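Search the help pages
Workshop > Robots and Automation > Home Builds > Grippers
Posted by Houda Slaoui, 24 May 2019

Gripper keeps dropping mushroom buttons. Tape, geometry or me?

I'm building a small pick-and-place arm on a bench at the Rolbridge shared workshop. Its one job in life is to pick up a mushroom-head push button and put it in a tray. A toddler could do it, and one has, while I was re-flashing the controller.

The fingers are wrapped in dark green grip tape, which I'm told everyone does. When they close on the cap, the button tips and squirts out sideways. Of 59 tries on my last evening there, 29 ended in the tray. Slower closing didn't help. More force made it squirt further. The arm is a Dukow kit, the gripper servo came with it, and the camera sits at the wrist looking down between the fingers.

Do I want different tape, different fingers, or a different hobby? I'd like to stay under $220, having already explained the first $560 at home.

3 replies

ragged_edge
Get a suction cup. Problem solved.

Fiachra Corrigan
Suction is fine if you enjoy buying a pump. Before that, have a look at where you're grabbing.

A mushroom cap is a dome. Squeeze a dome anywhere above its widest point and it slides down and out of your fingers, and no tape on earth will talk it out of that. Go lower. The black housing under the collar has much straighter sides, so drop the approach height until the tips land there and leave the cap alone. You'll need a wider opening so the fingers clear the cap on the way down, and you should check they're not fouling the contact block at the bottom.

Then the tape. I build on the same sort of setup and mine goes ratty at the tips first. Once a flap lifts, it catches the button before the finger does and swings it round. Mine as it stands, and yes, I'm aware of the physician-heal-thyself aspect: 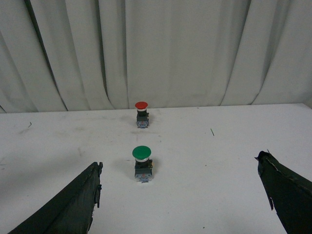

Green button between the fingers, red one behind it. Note the state of the tape on both sides.

Strip the lot, clean the glue off with metho, and rewrap with the end of the tape finishing on the outside face, well away from the tip. Heat-shrink tubing lasts longer than tape if your fingers are narrow enough to take it. I've also tried bicycle inner tube, which grips beautifully and leaves black marks on everything you own.

One more thing. If you have two buttons out, practise on the near one and move the other right off the table. I spent most of January tuning a grasp when my detection code was averaging the two positions and sending the arm to a patch of bare bench in between. It gripped that air very firmly.

Total cost should be a roll of tape. Keep the $220 for the servo you'll cook later.

Houda Slaoui
Dropped the approach to the housing and rewrapped both fingers. Much better, though it now refuses to let go about as often as it used to drop things. I suspect I've left the sticky side out on one finger. Will check before I ask about that one.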